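Registrar's Diary: Week Four of the Records Transfer
Sep 23, 2022

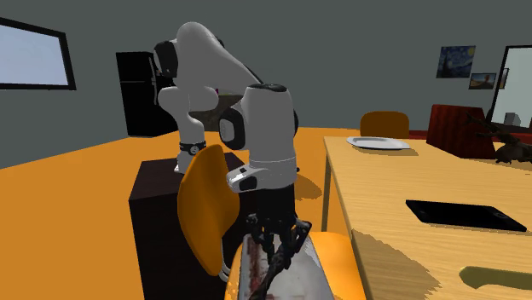

2 min read

The transfer of the Dastach parish and shire records to the Brindance reading room continued this week. Of the 39 cartons received in July, 21 have now been listed, rehoused and entered in the catalogue. The remainder are held in the north store pending assessment.

The rate books occupied most of Monday and Tuesday. Their bindings are generally sound, although two volumes show old water damage along the spine and have been set aside for the conservator. Entries in the later book change hand partway through, and the second clerk spelled Godoy Street in 4 different ways. All variants have been recorded, with the current spelling adopted as the preferred heading.

Celtel restored the telephone line to the enquiry desk on Wednesday afternoon. Callers who left messages before that time are asked to ring again.

A request to borrow the drainage maps was declined. The maps may be consulted in the reading room by appointment, and copies will be supplied at the usual charge — colour copies require additional notice.

Humidity in the north store was higher than the office would prefer on Thursday morning. Readings will be taken twice daily until the weather settles. Listing resumes on Monday with the cemetery registers.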